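Irkumance grasp study - hand-held gripper, inspection before recording
Station: Rivera room, bench 4
Filled in by: Pieter Van Rooij
Checked by: Darnell Whitlock
Month: August

1. Finger pads clean, no oil or glue.
OK. Wiped before the first session.

2. Pads fixed to fingers, screws tight.
OK. One screw on the left pad needed a quarter turn. Please check it again after lunch.

3. Contact layer not peeling from the rigid part.
OK with remark. Surface is a little worn on both sides. I would change the pads before the next set of cans.

4. Fingers close evenly.
OK. Opened and closed 20 times with no object, no sticking.

5. Camera mount firm, lens clean.
OK.

6. Cable away from the operator's wrist.
NOT OK at first. Cable was crossing the handle. Moved and fixed with a strap, now OK.

7. Drink cans closed, no dents or sharp edges.
OK. One dented can is taken out of the set.

8. Floor dry, walking path free.
OK.

9. Recording disk has enough space.
OK. We have 3,338 demonstrations saved until now, 57 of them are marked for review because of slip.

10. Grip on tall cans: both pads at the same height, can held upright.
OK. The pads should press in the lower half of the can and not near the rim.

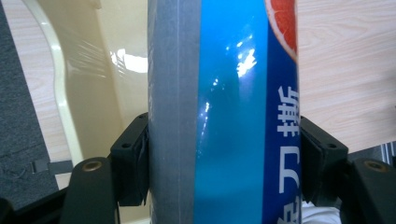 Darnell asked if the shiny print disturbs the tracking. In the Plutov method the position comes partly from the image, so strong reflections can be a problem - I propose to compare matte and glossy sides of the same can before we write anything in the result section.

11. Operator takes a break each hour.
Open. It was not followed in the morning. Squeezing the handle for long time is tiring for the thumb.

12. Log sheet sent to Flustitport.
To do, Darnell will send it at 17:30.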